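Domestic Storage and Sorting
Handout 4: The Mixed Bin
Instructor: Aurélien Delorme
Revised 4/10/19

Read this before you do the sorting exercise. Last term a good half of the group read it afterward, and the results were what you'd expect from people who think a bin is a place where decisions go to be postponed.

1. What we mean by a mixed bin

A mixed bin is any open container whose contents have only one thing in common, namely the container. Every household has one. It may be called the toy box, the junk drawer, the garage tub or (my mother's term) "in there." The usual life story runs like this: somebody clears a floor in a hurry, the nearest container gets filled, and the container acquires tenure.

For this course a bin counts as mixed if you can't write an honest label for it in four words or fewer. "Misc." is not a label. "Stuff - kids" is not a label either, although I have graded it.

2. Depth and sides

Recall from Handout 3 that a deep bin hides things and a shallow one merely embarrasses you. Sheet metal is a special case. It takes abuse well and looks terrible doing it. Scuffs and flaking are cosmetic for our purposes, and you will not lose points for an ugly bin. You will lose points for lining it with gift wrap, a practice that began in the June section and must not spread.

Sloping sides deserve a word. They make a tall bin easier to reach into, and they also send anything round toward the middle of the floor, where it settles among the flat things and refuses to be stacked. Flat things, meanwhile, lean. A building-block plate will almost never lie level if there is something next to it to lean on, and once it is leaning, whatever goes in next will slide off it.

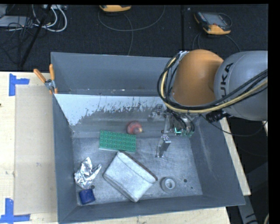

So before you touch anything, look. Two minutes with your hands in your pockets is the cheapest part of the whole exercise and the part everyone skips. Ask which items are rounded, which are flat, and which are neither. Shape tells you more about where a thing should live than color does, whatever your favorite decorating show has to say on the matter.

3. The Pullton order

The sequence we use in class is the Pullton order, after the Pullton workshop notes in your reader (the photocopy is bad, I know).

First pass: lift out anything resting on something else.
Second pass: building toys, including plates, go together on the left of the table.
Third pass: rounded items go in a shallow tray.
Fourth pass: everything remaining is held up, named out loud, and given a home or a farewell.

Naming out loud feels silly. Do it anyway. If you can't name the object, you don't know what it's for, and it has been living with you rent free.

4. Comparing systems

The reader covers three others. You should be able to tell them apart on sight.

Atura sorts by who uses the item. It works nicely until two people use the same item, at which point it becomes family therapy.

Carré sorts by footprint, with every object assigned to a square. Handsome on a shelf, hopeless with anything that rolls.

Resley sorts by how often you reach for a thing. This is the one I use at home, when I use one.

5. For next time

Empty one mixed bin of your own using the Pullton order and write it up in 700 words. The limit is 1,000 and I stop reading there, even in mid-confession. Include the label the bin had before and the label it has now. If the second one still says "misc.," see section 1.

Papers go in the tray by the door. Please staple them. The tray is itself turning into a mixed bin, and last week I found a glove in it.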